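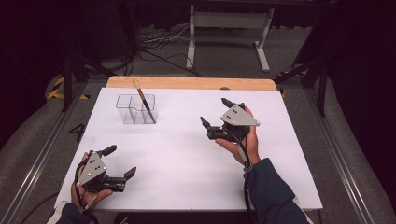 The Hollis 2104 is a double-braced snare stand with a ball-joint tilter, sold mainly to drummers who find a ratchet tilter too coarse. I have used it for four months, mostly at home and for one rehearsal each week, with a wooden snare of standard size and occasionally a heavier metal one. It arrives in three main parts: the base, the upper tube with the tilter already fitted, and the basket. Assembly is a matter of sliding one tube into the other and screwing the basket down onto its post. The threads on mine came with a good deal of packing fluff stuck in the grease, and a small paintbrush with a pointed tip, like the one standing in the clear divided box, is the right tool for getting it out. A cloth pushes the fluff further in.

Base

The legs are made from flat steel strip, doubled, with rubber feet that rotate to give either a plain rubber contact or a short spike. The pivots are riveted and the rivets are tight. There is no side play in any of the legs when the collar is locked. With the collar loosened, the legs open smoothly until the last part of their travel, where the lower brace begins to touch the tube. Hollis has fitted a plastic ring at this point to prevent scratching. It does prevent scratching, but it also makes it difficult to judge whether the legs are fully open or merely resting on the ring.

The rubber feet grip well on carpet and on painted floorboards. On smooth tile the stand moved slightly under rimshots until I wiped the feet with a damp cloth, after which it stayed put. The spikes were not needed and I have left them retracted.

Height

The upper tube gives up to 200 millimetres of adjustment. The lowest position is low enough for a deep snare played from a short stool, and it is the reason I bought this stand in preference to the Plevent I had before. The height clamp uses a plastic sleeve inside a metal collar, closed by a wing screw. There is also a memory lock, which slots into a notch in the collar and stops the tube turning as well as dropping. The slot is cut accurately.

The wing screw is the weak point. Its wings are short and rather thin, so a firm turn is uncomfortable without gloves or a drum key through the gap. Jomar Villanueva, who plays in the same rehearsal room and owns two of these stands, has replaced both screws with longer ones from an older Totside cymbal stand. The thread is the same. I have done likewise and it is a clear improvement.

Tilter

The ball joint is the main selling point. A steel ball sits between two shaped plates, and a single large wing nut draws the plates together. With the nut backed off a little, the drum can be tilted in any direction and will hold its place by friction while you settle on an angle. With the nut fully tight it does not move at all. I marked the ball and the plate with a pencil line when I first set it up, and after a month the two halves of the line still met.

There is a drawback. A ball has no fixed steps, so there is no way of returning to an exact angle after packing down, unless you mark it yourself. Players who like a flat drum will not care, as a flat drum is easy to find by eye. Anyone who plays traditional grip with a definite slope may want to add a mark. A line scratched through the finish would last longer than my pencil did, at the cost of the finish. 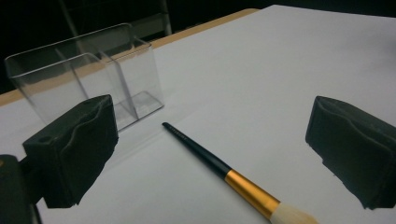 The plates should be kept free of oil. Keith Dunstan, who repairs stands for the hire shop I use, told me that the usual fault he sees in ball tilters is a player having sprayed lubricant into the joint to cure a squeak. Mine does not squeak. The instruction sheet says nothing on the matter in either direction, and it ought to.

Basket

The arms are padded with a soft rubber that covers the full length of the hook. The pads are moulded in one piece and pushed on, with no glue. One of them rotated on the arm during the first week, and I fixed it with a turn of cloth tape underneath. The basket opens wide enough for the standard sizes and closes far enough for a small side snare, though at that setting the adjusting nut is close to the underside of the drum and is awkward to reach.

I compared the basket with that of the Mernora stand in the rehearsal room. The Mernora holds the drum by a smaller area of rubber, and with the same drum, same heads and same tuning it gives a slightly longer ring. The Hollis damps the bottom of the shell a little. The difference can be heard when playing alone and disappears when anyone else is playing. Slackening the basket nut by a quarter turn recovers most of it. Many players overtighten baskets in any case, and the wide pads on the Hollis do make it easier to do so without noticing.

Weight and packing

It is heavier than it looks in the catalogue photographs. Carried on its own this is of no importance. In a hardware bag with a hi-hat stand, two boom stands and a pedal, it is the item I would leave behind if I could. The legs fold parallel to the tube, the basket folds upward, and the folded stand is reasonably slim apart from the tilter nut, which sticks out and catches on the lining of the bag. I turn the nut so that its wings lie along the tube before packing.

Spares

The feet, the plastic sleeve and the basket pads are listed separately by the maker. The wing screws are listed only as part of a full collar assembly, which seems wasteful for a part that so plainly needs changing. My order for a spare sleeve took longer than the stand itself to arrive, but it was the correct part.

Verdict

Recommended for home, studio and any stage where someone else does the carrying. The joint is accurate, the base is stable and the low setting is properly low. Budget for better wing screws. Players who travel by bus should look at the single-braced version, which uses the same tilter and basket on lighter legs. I have not tested it.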